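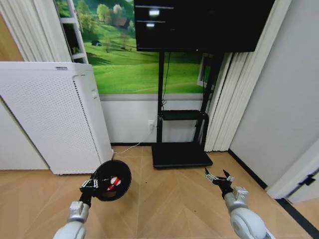
tromano_tess

Hi all, hoping someone can talk me through this before I spend more money. We bought a weatherboard place in Disterside with the original floors under carpet, and I've had the front two rooms sanded. They came up beautifully, a lovely honey colour. Now the bloke who did the sanding has quoted me on the finish and I'm stuck between a hardwax oil and a water-based poly. The oil is dearer and he reckons I'll be re-coating it before I know it. My sister-in-law has poly and it's fine, but it does look a bit plasticky when the afternoon sun hits it.

We've got a dog, two kids, and a back door that opens straight onto dirt. I work from home so I can stay off a room for a day or so but not for a week. Has anyone lived with both? And does the oil really go patchy in the hallway like he says? Also he wants $966 for the second coat on top of the first, is that normal??

Cheers in advance. I'm trying to get it sorted by June because the in-laws are coming and right now the lounge is sleeping on the verandah under a tarp.

kinstead_lurker

Poly. Two coats minimum, three in the hall. Done.

gumnut_and_grain

I've had both so I'll have a go at this, sorry in advance for the length! Our first house was poly all the way through and we were there long enough to see it wear out. It's great right up until it isn't. You get years of just mopping and forgetting about it, and then one day there's a grey track from the back door to the kitchen and you can't fix the track without doing the whole room, because any patch shows up like a bandaid. We ended up moving every stick of furniture into the garage and staying at a motel with a very unimpressed cat.

The place we're in now is oiled (we went with Preda, the satin one) and I love it, but I do have to look after it. I keep the tin in the laundry and once or twice a year I do the bit in front of the sink and the bit inside the back door.
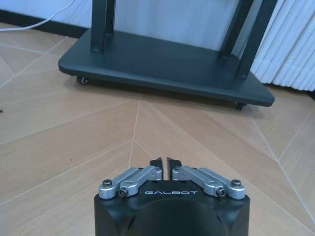
It takes me maybe an hour including the bit where I look for the rag. You buff it on thin, thinner than you think, wipe off whatever's still sitting on top, and keep everyone out until the morning. My mistake the first time was slopping it on like I was painting a fence, and it stayed tacky for days with dog hair in it. Lay the used rags out flat outside to dry too, don't scrunch them up in the bin, they can catch fire all by themselves.

As for patchy, I'd say he's half right. It'll go a bit duller where people walk, but it comes back when you top it up. What it won't forgive is water left sitting, so put a tray under the dog bowl and don't leave wet towels on it.

On the $966, I can't tell you without knowing the size of the rooms. Ask him for a price per square metre with everything in it, and ask whether he's sanding lightly between coats, because that's where the labour goes. I had one quote where the second coat was extra and another where it was just included, and the all-in one came out $227 cheaper by the end.

If it was me with kids and dirt at the back door, I'd oil it and buy the biggest doormat you can find. But if you know you're not the type to get down on your knees with a rag then go the poly in matte, it's nowhere near as shiny as the old stuff. Get him to do a sample of each on an offcut and leave them in the sun for a bit.

pelican_pete

Agree with most of the above except the doormat, get two, one outside and one in. Felt pads on the chair legs as well, up to $40 for the good ones and they still fall off, so buy spares. I had the cheap stick-on ones and they slid sideways and left glue everywhere, took me ages with eucalyptus oil to get it off.

Whichever you pick, wait before you put rugs down. We didn't and there's still a paler rectangle in our front room.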